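The Cable Drawer Is Still Winning

By Lucrezia Mancuso

Every December the household robot is two years away. I have been covering this trade long enough to have heard it from three different founders, one of whom now sells mattresses.

So when Granden invited me to watch its two-armed machine tidy up, I asked for something dull. No backflips, no pouring champagne. I wanted cables. Everybody has a drawer of them, and every repair shop has a wall of them, and putting them away takes a person a few minutes and no thought at all.

Dario Fiore, who runs the demos, was cheerful about it. "Cables are mean," he told me. A cup keeps its shape when you grab it. A coil slumps, catches on its neighbor and springs open at the worst moment. A wooden tray with dividers makes it harder still, as the fingers need room to get in and let go.
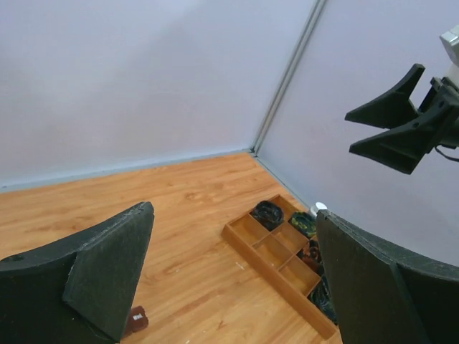 Can a robot sort a tray of cables without help yet?

Under good light, on a table set up for it, some can, but slowly and with a person standing by to fix what they drop.

Granden's figure is 19 successful placements in a row, its best run. I asked how many runs it took to get there and was told the company doesn't share that. Agata Marchetti, who manages the repair floor at Zanetti, laughed when I passed the number along. Her bench staff put away over 100 leads on a slow day, between phone calls.

She did try a rival machine, the Zukgate, for a month. It cost her $1595 to rent and spent most of its time waiting for someone to move a chair. "I'd take it back if it could find the other end of a charger," she said.

Fiore thinks that will come with more practice data. Maybe so. I would like to see it done in a kitchen he has never visited, with the drawer already jammed.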